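Housekeeping and Home Textiles, Evening Program
Handout 4: Cups, Tabletops and the Stains Between Them
Revised July 2018

Welcome back, everyone. Last time we got through dish towels and only half of table linens, and I know a few of you were hoping I'd pick up with the napkins. I'm going to leave those for the November group, who will have more time for ironing, and go straight on to something all of us deal with every single morning, which is the coffee cup and the surface it gets put down on. Bring this handout to the practical, please, and bring an old cup from home if you have one (the worse it looks, the more fun you'll have with it).

1. What a coffee stain is

Coffee is mostly water, but it carries along a good many brown compounds, some oils and very fine bits of ground bean. When a cup is drunk slowly, the liquid leaves a thin film on the wall each time it goes down. The water in that film dries off and the color stays. Do this day after day with only a quick rinse in between, and the layers build on one another until you get that tan lining many people have stopped noticing in their own cups.

The glaze matters a great deal here. A good glaze is a kind of glass, and color sits on top of it and can be lifted off. A glaze that has been scratched, by metal spoons or by years of harsh powder, has tiny grooves for the color to settle into. I inherited twelve cups from my aunt, a lovely old set marked Kontogiannis on the bottom, and you can tell at a glance which ones she stirred her sugar in.

2. Where to look

Get into the habit of looking at a cup from straight above, in daylight if you can, before you decide how to clean it. People look at the outside, see a nice dark color, and think the cup is fine. A dark outside is very forgiving. A white inside forgives nothing, and I'd call that a point in its favor, as it tells you plainly what needs doing. Look at the wall above the drink for rings and drips, and then look at the lip, where a single spot can sit for weeks if the sponge always goes round the inside and never over the top.
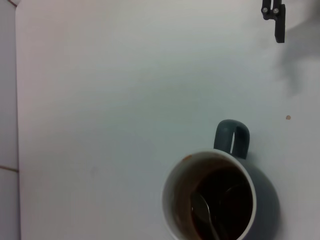

Jerome Tan wrote in after the last session to say that he soaks his cups overnight in plain hot water and the ring is still there in the morning, so is he wasting his time? Not at all, Jerome, but you're only doing half the job. Water softens what was left yesterday. It does very little for the older layers, which need something mildly alkaline to loosen them, and then a bit of rubbing, and we'll come to both of those right now.

3. Cleaning the cup

Start with the gentlest thing and only move up if you have to. I say this every session and I'll go on saying it until somebody embroiders it on a cushion for me!

First step. Empty the cup, rinse it, and wash it with dish soap and a soft sponge, going over the lip and down around the place where the handle joins. That joint collects more than you'd think.

Second step. If color remains, put a spoonful of baking soda in the damp cup and work it into a paste with your fingers. Rub it around the wall in small circles, let it stand a few minutes, and rinse. Most everyday rings will come away at this point, and it's a very satisfying moment.

Third step. For old lining, make a soak. At the practical we'll use 700 milliliters of hot tap water in the basin with one heaped tablespoon of washing soda. Wear gloves for this one. Leave the cups for the time it takes to have a chat and clear the draining rack, then rinse them twice.

Please don't use steel wool. Please don't use bleach for this either, and never, ever mix bleach with another cleaner. If a cup has a gold or silver band, stop after the first step and live with what's left, for the trim will go long before the stain does. And if you find a crack running through the glaze, retire the cup from drinking and grow chives in it.

4. The tabletop

Now for the other half of the pair. A pale, matte top is a pleasure to have in a room, soft on the eyes and kind in the evening light, but it does show a brown ring. The ring nearly always comes from the foot of the cup: a drip runs down the outside, gathers underneath, and dries in a circle.

Blot a fresh spill with a folded cloth, working from the outside toward the middle so that you don't spread it. Follow with a cloth wrung out in warm soapy water, then one in clear water, then a dry one. For a dried ring, lay the warm damp cloth over it and go do something else for a little while. When you come back, it will usually wipe up.

Keep gritty powders off a matte surface. They polish it, and then you have a shiny patch that catches the light every time you sit down, and there's no taking that away again. Melamine sponges do the same thing more slowly. On bare or oiled wood, use as little water as you can and dry it at once.

Don't forget the edge of the table, by the way. We wipe the flat part and stop short, and drips like to run over and dry on the side, or on the floor tiles underneath, where the grout will drink up coffee happily.

5. For the practical

We'll be in the Brarnard room, through the double doors and past the coat hooks. You'll work in pairs at the long counter. I'll bring the soda, the gloves and the Skorura cloths (those are the waffle ones you all liked). The drying racks are from Cesau and they pinch, so watch your fingers when you fold them.

Before then, please read pages 17 to 24 in the course booklet, skipping the box about silver. Pick one cup at home, clean it only by the first step for a week, and jot down what you see on the inside wall and on the lip each evening. A line or two is plenty. We'll start by reading a few of those out loud while the water heats.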